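Duster Cordless Floor Sweeper – User Manual
Section 3: Setting Up and Your First Sweep

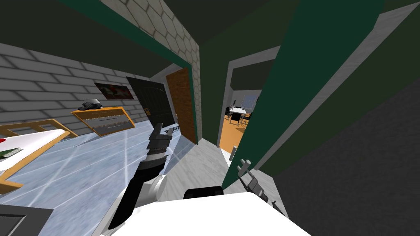 Give yourself a free half hour for this part. Most of that is charging time, and then you get to the fun bit, which is watching a week of crumbs disappear in one pass!

What you need
The Duster body, handle (two pieces), brush roll, dust cup, filter and charger. Have a dry cloth nearby. You don't need any tools.

3.1 Putting the handle together
1. Lay the two handle pieces on the floor with the buttons facing up.
2. Push the upper piece into the lower piece until the button pops out of the hole. You'll hear a click.
3. Stand the body upright and slide the handle into the socket on top.
4. Pull up gently. If the handle lifts out, turn it half a turn and try again.

Note: The handle only locks one way around. If the power switch is facing away from you, it's in backward.

3.2 Fitting the brush roll
1. Check that the power switch is off.
2. Turn the Duster over and open the side latch.
3. Put the square end of the brush roll in first, then lower the round end into its slot.
4. Close the latch and spin the roll with one finger. It should turn freely – if it rubs, the square end isn't all the way in.

CAUTION: Keep fingers, long hair and loose sleeves away from the brush roll whenever the power is on.

3.3 Charging
1. Plug the charger into the wall, then into the port at the back of the body.
2. Leave it until the light turns solid green. A first charge takes 300 minutes. Later ones are shorter.
3. Unplug the charger before sweeping.

A full battery gives you 40 minutes on Low. High uses it up a good deal faster, so save that for the entryway and under the high chair.

CAUTION: Use only the Penrose charger that came in the box. Do not charge the Duster in a bathroom or outdoors.

3.4 Choosing a setting
Low: tile, stone, vinyl and sealed wood.
High: low rugs, doormats and grout lines with grit in them.

Stone and polished tile look wonderful after a pass on Low. Go slowly, and overlap each strip by the width of your hand. On High, the brush can throw light bits like rice ahead of you, and then you're chasing them down the hall.

3.5 Your first sweep
1. Pick up socks, cords and small toys.
2. Start at the wall farthest from the door and work back toward it.
3. Tilt the handle toward you to start the brush.
4. Run the edge bristles along the baseboards last.
5. Stand the handle straight up to stop.

Note: A faint warm smell during the first two or three uses is normal. If it continues, switch off and see Section 7.

3.6 Emptying the cup
The cup holds 600 ml. Empty it when dust reaches the line, or sooner if you have pets (you will be amazed at the fur).
1. Switch off and press the cup release.
2. Hold the cup low inside a trash bag and open the flap.
3. Tap the filter against the inside of the bag.
4. Click the cup back into place.

Do not put the filter in the dishwasher. Washing steps are in Section 5.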